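Mulonent white worktop and Jatow tray

I wanted a plain white top for bench work and a shallow tray to stop small parts wandering off. The top is the Mulonent and cost me 200 pounds. The tray is a Jatow, which came from Zupan with a few other bits.

The top first. It is big, flat and matt, and dark things show up well on it. Getting it up the stairs took two of us.

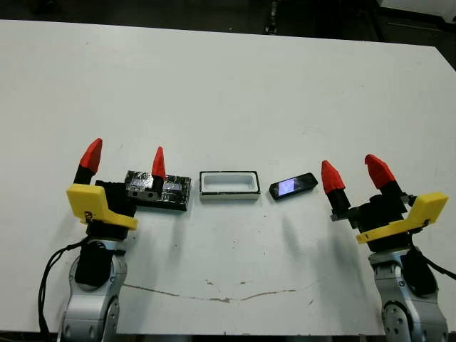
The tray in the middle of the top, next to the taped box.

Marks are the weak point. Mine has been in use for eight months and it shows. I wipe it with a damp cloth, and pencil comes off - most other things need a second go.
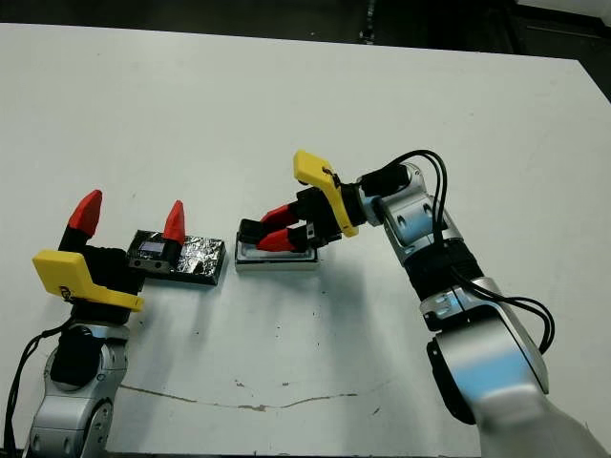

Thin brownish line across the lower middle, plus specks and smudges.

The tray is simple: white, thin sides, smooth inside. It is small, so check the size before ordering.

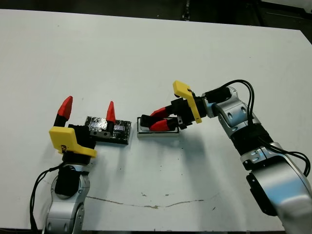 I would buy the tray again. The top I'm less sure of, and I'd look at a grey one next time if Mulonent did it in this size.

Comments

Maiara Araújo: Is that line a crack or a stain? Mine got one in December.

Reply from author: I think a stain. I can't feel an edge with a fingernail.

petebench43: Petus do a similar tray with a lid. Bit deeper too.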